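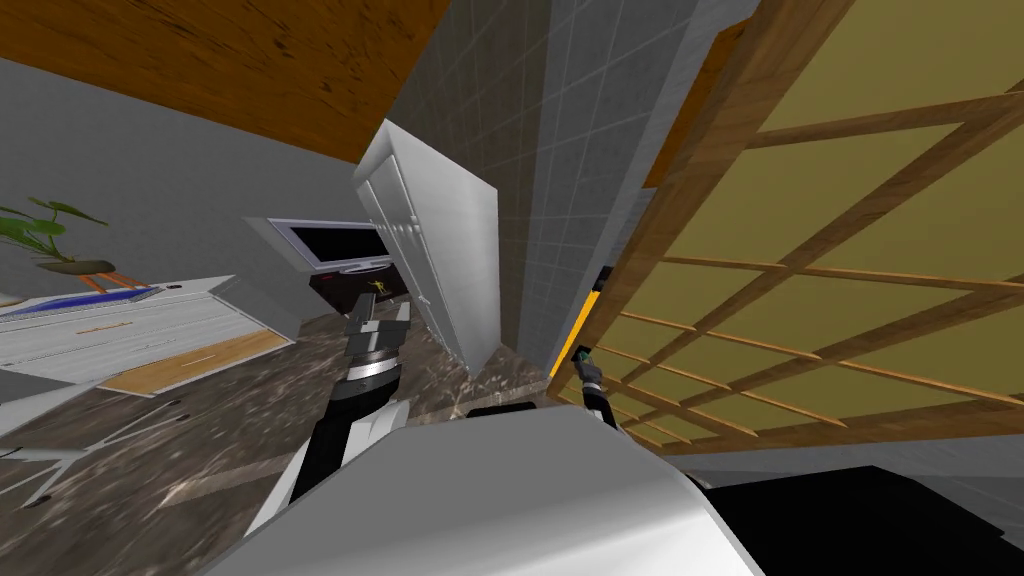 Fig. 1 – Indach à deux bras, vue simulée depuis le robot

4. Préparer l'achat

Cette section se lit avant de signer le devis. Le logiciel Birnex permet d'essayer le robot dans un décor virtuel. Il ne dit pas ce que coûtera l'installation, et un commercial qui prétend le contraire n'a probablement jamais monté de socle.

4.1 Établir le besoin

1. Écrivez en une phrase la tâche que le robot doit accomplir. Si la phrase contient « polyvalent », recommencez.
2. Dressez la liste des objets à saisir, avec leur largeur, leur masse et leur état de surface.
3. Notez combien de fois par heure la tâche revient. En dessous de 20 saisies, comparez avec le coût d'un poste manuel mieux aménagé.
4. Demandez-vous si un seul bras suffirait. Le second figure d'office sur les devis, rarement dans le besoin.

Remarque : le configurateur Birnex coche par défaut l'option « deux bras ». Décochez-la et relancez le calcul pour voir la différence.
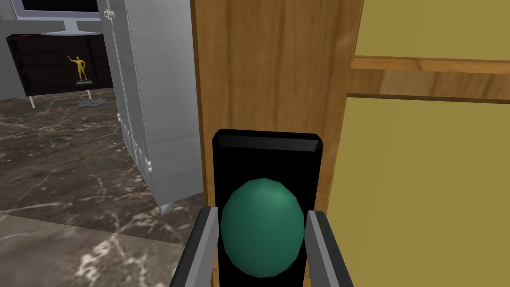 Le poste le plus souvent sous-estimé reste la pince. Le devis standard comprend une pince Imanik à doigts parallèles, facturée 1914 euros l'unité, et passe sous silence les doigts de rechange. Avant d'accepter ce modèle, faites l'essai avec vos formes les plus ingrates. Un ovoïde vert dont les bords touchent presque les deux doigts, devant un bloc noir à peine plus large, laisse très peu de marge pour l'erreur de positionnement. Reportez cette marge dans le tableau de l'annexe B, objet par objet.

Attention : une prise réussie en simulation ne vaut pas recette. Le frottement y est un réglage que l'on peut modifier d'un clic, et certains démonstrateurs ne s'en privent pas.

4.2 Chiffrer

1. Reprenez le prix catalogue du bras et ajoutez le contrôleur s'il est vendu à part.
2. Ajoutez la licence Birnex. Elle est de 2406 euros par an et par poste – le renouvellement est tacite.
3. Demandez à l'intégrateur (Ninh, dans la plupart des cas) un prix ferme pour la mise en service. Refusez la mention « selon temps passé ».
4. Prévoyez 2 jeux de doigts supplémentaires.

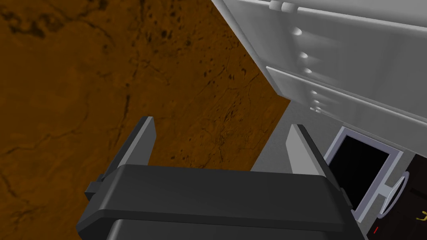 5. Comptez les heures de votre propre personnel. Elles n'apparaissent sur aucun devis et pèsent souvent plus lourd que la pince.
6. Gardez une ligne pour la remise en état du local : sol, prises, éclairage, protections.

Remarque : les tarifs ci-dessus sont ceux du catalogue au 16/04/2019. Les remises de fin d'exercice, en décembre, portent sur le matériel et laissent la licence au plein tarif.

4.3 Décider

Si le total dépasse l'enveloppe, ne rognez pas sur la mise en service. Réduisez la liste d'objets du point 4.1, ou reportez l'achat.

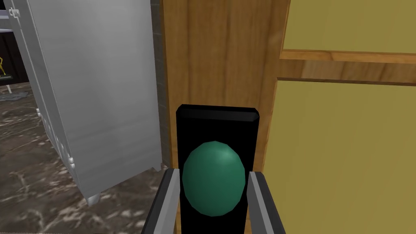 Mudassar Kakakhel

Dernier contrôle avant commande :

1. Faites rejouer la même saisie par le fournisseur, plusieurs fois de suite, en déplaçant l'objet entre deux essais.
2. Exigez le relevé complet, échecs compris. Un taux de réussite sans le nombre d'essais n'a aucune valeur.
3. Faites inscrire au contrat les objets retenus pour la recette sur site.

Attention : l'acompte versé à la commande n'est pas remboursable après l'envoi du plan d'implantation. Ne validez ce plan qu'une fois le point 3 signé par les deux parties.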